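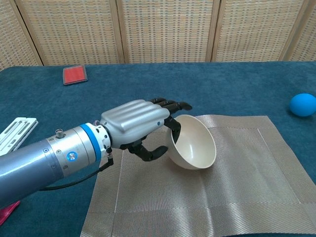

Elba Quiroga had promised herself that she would be fair to the Lirnemard. She had loved the old gripper, the two-fingered Femo, the way you love a car that starts every January morning, and she knew perfectly well that love of that sort makes a poor judge. So she had put the Femo away in its case, and now she sat with her chin in her hand and gave the new one all her attention.

"It has a thumb," said Lakmal, for perhaps the third time since lunch.

"I can see it has a thumb."

"The Femo would have pinched that bowl by the rim and been done with it."

"And dropped it," Elba said, because fair was fair. She had swept up enough of Mrs. Chowdhury's crockery over the years to know. "You remember the gravy boat."

He did remember the gravy boat. All of Urnolham remembered the gravy boat, which had gone off the table in front of the mayor and the man from the bank. Lakmal Sheikh pulled his stool closer and opened the controller window, where the grip force ran along in green, a number between nothing and 1023. It was sitting at 384.

"That seems low," he said.

"It's a bowl, Lakmal. How hard do you hold a bowl?"

He thought about this for longer than she expected, and then he got up and went to the kitchen – she could hear him opening cupboards – and came back carrying a soup bowl in both hands, frowning down at it like a man trying to overhear himself.

"I don't know," he said. "I've been holding them all my life and I don't know."

Elba laughed then, a good long laugh, the first she'd had since the letter came about the money. She reached over and wrote 384 in the notebook, under the Femo's long column of 2000 trials, and drew a little thumb beside it.

"Well, sit down," she said. "Bring the bowl. We'll do you next."

Stories from the Workbench | Contact | © All rights reserved | Back to top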